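Home | Travel | Music | Food | Archive

December
By Rodica Enache

A winter weekend in Trastness

The ferry to Trastness leaves at 7:40 in the morning, and the man who sells the tickets does not like to be asked if it will be on time. I asked him anyway. It was late, and I drank two teas in the waiting room while the harbour slowly changed its colour from black to grey.

I had come for the music. Every winter the town gives three evenings to small bands, and they play in the old net hall, where 267 people can sit if they keep their coats on their knees. The first night belonged to Harnel, a trio with two fiddles and a harmonium. I knew only one of their songs before, a slow one about a neighbour's field, and they played it second, too early for my taste.

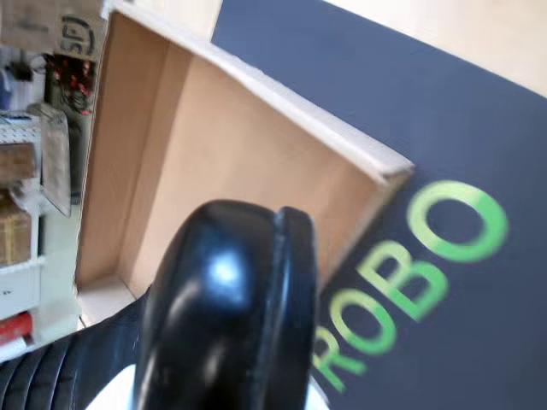

Black gripper, cardboard box behind.

Next morning I walked to the lighthouse. The path is 50 minutes each way and very muddy after the second gate, so please bring proper boots. I met Thomas Cattaneo there, who plays bass in Gekeo and was trying to get rid of a headache. He told me the band had learned their whole set in a garage with no heating. "Our fast songs are fast for this reason," he said.

For lunch I recommend Blomqvist, by the fish steps. The soup has smoked haddock and a lot of dill, and the bread is free if you ask for it. My favourite table is the one near the stove, but it is usually taken by noon.

Gekeo closed the last evening with a long version of their harbour waltz. I missed the late bus and went back to my room on foot.

Contact us | Copyright | Back to top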